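Ticket 442: Glass lid does not seat, wall backdrop lifting behind wire baskets
Status: Closed, one item carried over
Site: Pereyra, kitchen corner
Opened: June 2019 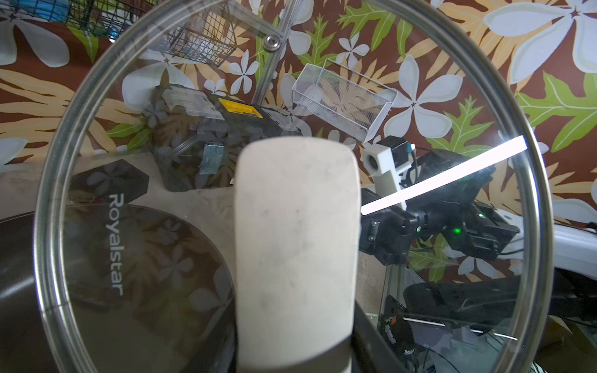

Two faults were reported together and are kept on one ticket, as both were found while the kitchen corner was being put back in order. Fault A: the large glass lid rattles on the Flultitz stockpot at a low simmer. Fault B: the printed wall backdrop is coming away behind the hanging baskets. The lid is the plain round type, clear glass with a thin stainless steel rim, and the palm and flower print of the backdrop can be read straight through it. The dark pot with the Royalstar lettering on its lid is not part of the ticket. It has its own lid and should keep it.

Fault A, checks carried out

Lid placed on the stockpot, pot cold and empty. Rocks when pressed at one side. Turned a quarter and pressed again. Same rock, same place on the pot, so the lid is not the cause.
Rim run along a flat worktop. No gap visible, no catch felt with a fingernail.
Knob screw checked from the underside. Loose by half a turn. Tightened by hand and then slightly with a screwdriver. No further play.
Pot mouth measured in two directions. Widest reading 307 mm, narrowest 7 mm less. The pot is oval. Probably dropped at some point, although no dent was found on the wall.

Result: the lid is sound. The rattle had two sources, the loose knob and the oval pot. The first is cured. The second is not.

Fault B, checks carried out

All baskets taken down and emptied on to the table.
Backdrop pressed flat by hand from the centre outwards. It lifts again within a minute along the upper edge.
Adhesive strips inspected. These are the Rakeo strips fitted in March. Dust on the glue side of most of them. The wall had not been wiped before fitting.
Hooks tested separately with a luggage scale. The hooks are screwed to the wall through the print and do not depend on the strips. No movement at up to 7 kg.

Result: strips removed, wall wiped with diluted washing-up liquid, then with clean water, and left overnight. New strips fitted at 111 mm spacing. Print lines matched at the join by eye. One palm frond is out by a hair and has been left.

Refitting notes

Hang the wire baskets after the backdrop, never before. The mesh snags the edge of the print.
Light items only in the hanging baskets — cloths, sponges, packets. Lids do not go in them. The steel rim scrapes against the wire and the lid tips forward when the basket is touched.
The large lid now stands upright in the Pruvitz rack, knob facing out.

Follow-up

Backdrop checked after a week. Flat along the whole upper edge. Fault B closed.
Stockpot still rocks slightly under the lid. Usable for stock and pasta, too noisy for anything left on for hours. Replacement pot requested under a separate ticket — measure the lid before ordering.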